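Ticket: Perkevden reader skips pages 14 to 17 of Eslow #1
Product: Perkevden web reader and tablet app
Opened by: Lourenço Frade
Assigned to: Bukola Ibrahim
Opened: December 4, 2023
Status: Pending publisher file

What the customer reported

I bought the digital edition of Eslow #1 through my Perkevden account and four pages are missing from the middle. The reader goes from the rooftop argument straight to Vilela already in hospital with her arm in a sling. I gather there is a fight in between, because everyone in issue two talks about it. Your help page says to clear the cache. I cleared the cache. I would be surprised if that had ever fixed anything for anybody.

I have 200 issues in this library and paid full price for most of them. The page counter says 30 at the end, so the reader believes it has shown me the whole comic.

First reply (Bukola Ibrahim)

Thanks for the detail. Could you try the issue in a browser with guided view turned off, and tell me whether the counter jumps or runs straight through? Could you also check the edition line under the title? There are two listings for Eslow #1, the standard one and the Favwood variant, and they come from separate files.

Customer reply

Guided view off, same result. The counter runs 12, 13, 18, 19. So it knows the pages exist and doesn't show them. Edition line says Favwood variant. I didn't choose a variant. I pressed the only buy button on the page.

I still buy hardbacks for anything I care about, and this is the reason. Nothing drops out of the middle of a bound book when a server is having a bad day.
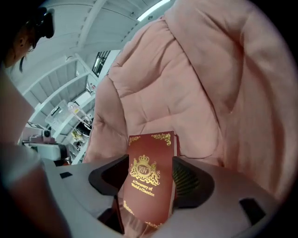
Steps tried so far

1. Cache cleared on tablet and in browser. No change.
2. Signed out, signed in. No change.
3. Removed the download and fetched it again at 100 per cent image quality. Download finished without an error. Pages 14 to 17 still absent.
4. Guided view off. No change, counter jumps.
5. Opened the same issue from a staff account. Pages 14 to 17 absent there too, so the customer's account is not the cause.
6. Opened the standard listing from the staff account. All pages present.

Internal note (Bukola Ibrahim)

The file check marks the variant as complete. I don't trust it. As far as I can tell it compares the page total in the publisher's form with the page total in the manifest, and both say 30 whether or not there is any artwork behind the numbers. The two double-page spreads at 14-15 and 16-17 look like the trouble. In the standard file each spread is split into two singles. In the variant each one is a single wide image, and the manifest points at halves that were never made.

The release log has 2,778 copies of the variant sold. The log also says no other complaints, which I take to mean that people have complained somewhere other than here.

Second reply (Bukola Ibrahim)

We can see the fault on our side and it isn't your tablet or your account. The variant file has a problem with its two double-page spreads. I have added the standard edition to your library at no charge so you can read the missing fight now. The variant stays where it is and will update when the publisher sends a corrected file.

Customer reply

The standard edition opens and the pages are there. Thank you for that part. The fight is four pages of Vilela falling through a greenhouse and it is the best drawing in the issue, so it's a pity that it was the bit left out.

I am less convinced by "will update". You told me the same in March about the lettering in a different series, and that file has not changed. Please leave this ticket open until I have seen pages 14 to 17 in the copy I paid for. I'd also like to know whether the collected edition will be made from the good file or the bad one, because if it's the bad one I will stick to my shelf.

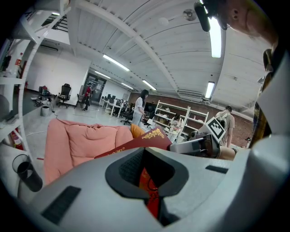 Bukola Ibrahim: Fair point about March, and I've reopened that one as well. I can't promise which file the collected edition will use. The publisher makes that choice and hasn't answered me yet. I have sent them the page numbers, the manifest and both versions of the spreads, and asked for a straight reply on the collection. This ticket stays open under my name and won't close automatically.

Lourenço Frade: Noted. I'll check the variant again when you tell me there is a new file, and I'll start at page 13.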